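Shared Kitchens and Workrooms list
Archive: message view

Print this message | E-mail this message

Subject: Re: Noise in the large room at Trestetti
Date: 24 April 2025

Dear list members,

I read the message below with interest, and I would like to answer it with our experience at Maltar, where we had the same complaint for two winters.

> We moved into the Trestetti building in the fall. It is one large room
> with hard floors and high ceilings. People say they are tired after
> lunch and cannot follow a phone call. Somebody proposed carpet, but the
> price is too high for us. Has anyone solved this with less money?

First, I would not begin with carpet. Carpet takes away the sound of steps and chairs, but your members complain about voices, and voices travel mostly above the floor. We bought 8 felt panels from Pladomico and hung them from the ceiling over the places where people talk the most. They cost us 116 each, with delivery. The difference was clear to me on the first morning, although two members said they heard none.

Second, please look at how the desks are turned. At Maltar everybody was facing the long wall, and this wall sent every word back. We turned the desks in one afternoon and it cost nothing. 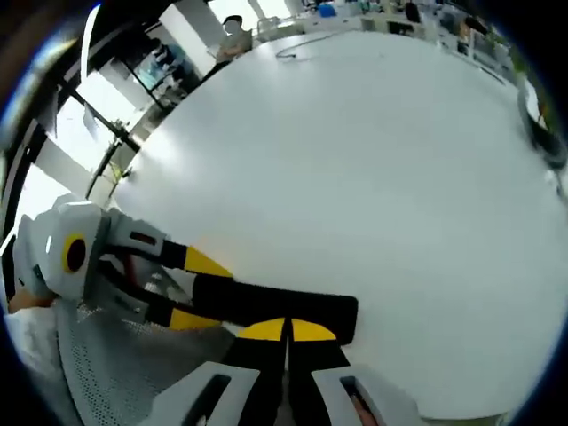 Third, phone calls. We tried a rule that calls must be made in the corridor, and it did not last. The corridor is cold and people were ashamed to ask a client to wait. Now we have a small room with a door and a heavy curtain inside, and nobody needs a rule. If you have a storage closet of 3 square meters, I advise you to empty it for this purpose.

One thing I would do differently: I would ask for a sample of the felt before ordering. Ours had a strong smell for 7 days and we had to keep the windows open, so for one week we had traffic noise in place of voices.

I will measure our room again in May and can send the numbers to the list if there is interest.

With kind regards from Maltar

Comments

thammasiri_desk: Thank you, the part about turning the desks is useful. Did you also change the lamps?

Reply from the sender: No, the lamps stayed. Two people needed a longer cable.

corner_table: We have the same panels. The smell was gone sooner when we hung them outside under the roof first.

quiet_please: Yes please, send the numbers.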